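Two-Arm Kitchen Bench: Project Report

Drelldale Workshop, shared bench 2
Submitted 10th March

Summary

This report covers the setting up of a pair of robot arms on a shared workshop bench so that they can do simple kitchen jobs. The work began in December as a one-term project and ran over. Most of the time went on mounting, cabling and teaching positions. Very little went on programming in the usual sense, as the arms can be moved by hand and the positions saved.

Background

My first plan was a single arm on a rail, based on the Wuyts kit the workshop already had. It could pick things up but could not hold one thing steady while doing something to another, and most kitchen jobs need that. A pan slides when you push on it. A bowl tips. The plan was changed to two arms facing into the same space, and the rail was put back in the store.

The question I set was a narrow one. Can two arms, mounted to an ordinary table and using ordinary kitchenware, put a piece of food from a pan on to a plate and move a bowl out of the way, without the table being rebuilt around them?

The bench

The table is a white one that was already in the workshop. The first runs were done straight on the white top and the light pieces were hard for the camera software to pick out, so a brown mat was laid over most of it. The mat also stops things sliding. It is not fixed down, and it has to be squared up against the back of the table before each session or the saved positions are slightly out.

Both arms were mounted by the Ulberg method, where the base plate is clamped first, the arm is driven to its furthest reach, and the clamps are then tightened again under load. I skipped the second tightening on the right arm the first time and had to redo it.

Cables

This took longer than any other part. The cables run along the outside of each arm and are held in by straps. If they are too tight they pull when the wrist turns. If they are too loose they swing into the work. In the end each arm was left with a loop of slack, and the strap was moved until the wrist could go through its full turn without the cable dragging on anything.

I would start with the cables if I did the project again. Each time a strap moved, the arm had to be checked through its whole range, and that used up most of two Saturdays.

The task

The task layout has a small frying pan near the front of the mat, a plate to the left and a clear bowl on the right. The left arm works at the pan and the right arm deals with the bowl. The other kitchenware stays on the table during runs, including the mug tree at the back and the dish rack at the front left. I could have cleared it all away, but a kitchen has things standing about in it and the arms need to keep clear of them.
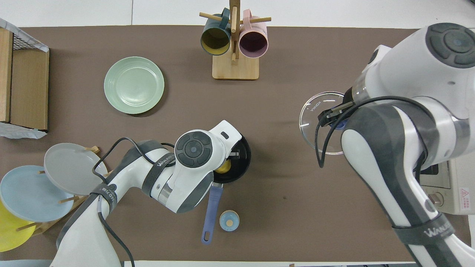

Teaching and running

Positions were taught by guiding each arm by hand and saving points along the way. They were then played back using Nuvuner, the free control program the workshop uses. The two arms do not know about each other. To keep them apart I gave each its own side of the mat, and a strip in the middle that only one arm may enter at a time.

A run was counted as good if the food ended up on the plate, the bowl was set down upright and nothing else was touched. I did 117 runs over the term. Of these, 111 finished without me pressing stop, but only 60 were good by the rule above. The gap between those two figures is nearly all food dropped short of the plate, or the pan being pushed round by its handle.

The bowl gave less trouble than I expected. Clear plastic and glass are both awkward for the camera software, but as the bowl always starts in the same place the arm can go to it from the saved position alone. This would not work if someone moved it.

Still to do

The pan needs something under it to stop it turning. I tried a damp cloth and it helped, though I had not run it enough times to put a figure on it. The base clamps should be swapped for bolts if the workshop agrees to holes in the table. The saved points for the left arm also need doing again with a lower approach to the plate - at present it lets go too high.

The Nuvuner files and a sketch of the clamp positions are in the project folder on the workshop computer.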